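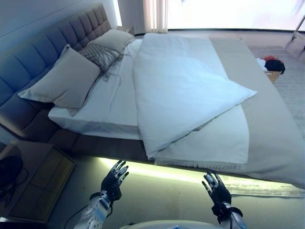 # Open afternoon at Nokley: the bed-making

More than 16 of us signed up for the August visit to the Nokley workshop, which is a lot of grown adults to gather for the sake of some housework. Lilian Mushi, who organised it, had promised tea and a robot called Kioko. The tea was lukewarm by two o'clock. Kioko was punctual.

The demonstration is officially listed as Task 152, "straighten and tidy double bed". Ashwin Amin gave the talk beforehand and took us through the difficulties of cloth, of which there are many. A box stays box-shaped while you think about it. A duvet has plans of its own. I have been losing to duvets since I left home, so I was on the machine's side from the start.

Coralie McPhee asked whether it did hospital corners. Ashwin said that was "on the roadmap", and wrote something down.

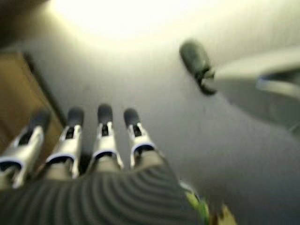
*One of Kioko's hands, fingers out and thumb well apart, going at a fair lick.*

Seren Jenkins looks after the hands and is plainly fond of them. She talked us through the fingers for a good while and took questions, including mine about fitted sheets, which she answered with a long sigh. Mwanahawa Kirui wanted to know if it could be taught to do the bins. Different department, apparently. 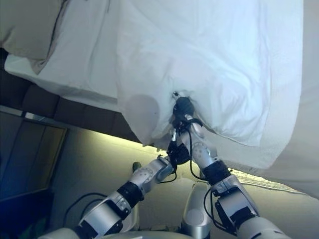 *Both grippers on the white bedding, the right one with a proper pinch of it.*

We stayed until they put the kettle on again. The next open afternoon is in October, names to Lilian please, and bring your own biscuits. There are seven places left.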